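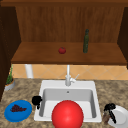 Renting a holiday flat at Loletdale - your questions

Last updated: July 2019

These are the questions we get most often from guests at the Loletdale flats. If yours isn't covered, ring the office before you travel.

What time can I get in?

The flats are ready from mid-afternoon. If you arrive early you can leave bags in the office, but we can't let you into the flat while it is being cleaned. Keys are in the key safe by the main door and the code is sent the day before.

How much is the deposit?

£200 per flat, whatever the length of stay. We take it by card when you book and return it after you leave, less the cost of any breakages. A chipped mug or a broken glass is not charged for. A cracked hob is.

Can I cancel?

Yes. Cancel 30 days or more before arrival and you get everything back except a £20 booking fee. After that we keep the rent unless we can let the flat to someone else, in which case we refund whatever they pay.

What is in the kitchen?

Every flat has a hob, oven, fridge, kettle, toaster and enough plates and cutlery for the number of beds. There is no dishwasher in any of the flats - the plumbing in the older block won't take one. Please wash up before you go.
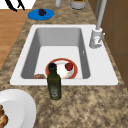 The sink, with its lever tap.

Is there food in the flat when we arrive?

No, apart from anything the last guests left that is still sealed. Bring tea, milk and something for the first night. The village shop shuts early out of season, and from October it doesn't open on Sunday afternoons at all.

How do I work the heating?

The older block has Turunen panel heaters, one in each room, with a dial on the side. The newer block has a single Istent thermostat in the hall. Turn it up with the right-hand button and wait, as it takes a while to respond. Pressing it again and again will only put it into holiday mode. If that happens, hold both buttons down until the display clears.

Is the water safe to drink?

Yes, it is ordinary mains water. It is hard in this area, so you will see scale in the kettle. If a flat has been empty for a week or more, run the cold tap for 2 minutes before you fill anything. 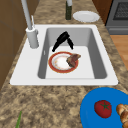

Armindo Falcão: We stayed in the older block at Easter and the hot water ran out after two showers. It would help to say on this page that the tank needs time to heat up again.

That is a fair point. The tank in the older block holds enough for two or three showers, then needs an hour. The booster switch is in the airing cupboard. Please turn it off afterwards.

Can I bring a dog?

One dog per flat, ground floor only, and not on the beds. There is no extra charge. Tell us when you book so we can put you in the right flat.

Where do I park?

Each flat has one space, marked with the flat number. Second cars go in the Fastside car park at the bottom of the hill, which is pay and display until six and free after that. Don't park across the farm gate, even to unload.

What do I do with the rubbish?

Black bags go in the large bins behind the newer block. Glass and tins go in the green boxes next to them. Food waste must be bagged or the gulls will have it all over the yard.

When do we have to leave?

By ten in the morning. Strip the beds, leave the towels in the bath and put the keys back in the safe.

14 shares
3 comments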